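Comment un bras robotisé remonte un ordinateur

Temps de lecture : 2 minutes

À l'atelier partagé de Womier, on apprend à des bras robotisés à assembler un ordinateur. Pour un humain, poser un disque dur est simple. Un robot doit recevoir chaque étape sous forme de positions et d'angles.

La main du robot s'appelle une pince. Elle a des doigts qui se rapprochent pour serrer un objet. Trop de force abîme la pièce – pas assez, et elle glisse. 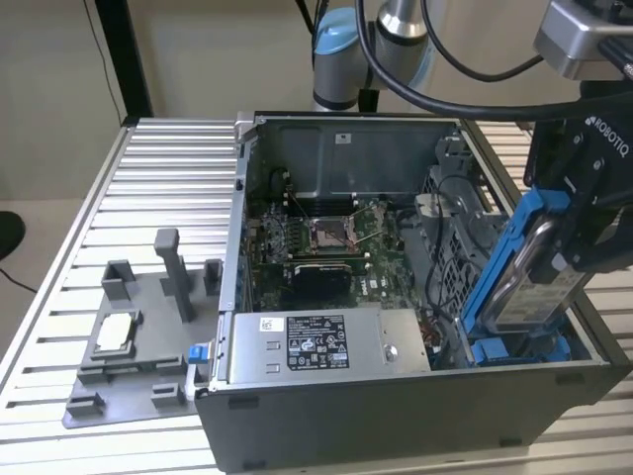 Le disque dur voyage dans un berceau en plastique bleu. Le robot peut le présenter de biais, puis le redresser pour suivre les parois de la cage. Au fond se trouvent les connecteurs. Un écart d'un millimètre suffit à bloquer la descente.

Le processeur attend dans un support imprimé en 3D. Comme sa place ne change pas, le programme sait où le chercher. Son logement sur la carte mère, le socket, a un levier : levé, il laisse entrer la puce ; baissé, il la maintient.

Le programme de Sandrine Baudry compte 570 lignes, dont 70 pour le disque dur.

À lire aussi
– Qu'est-ce qu'un capteur de force ?
– Tineo, le petit robot trieur de vis
– Imprimer un support en 3D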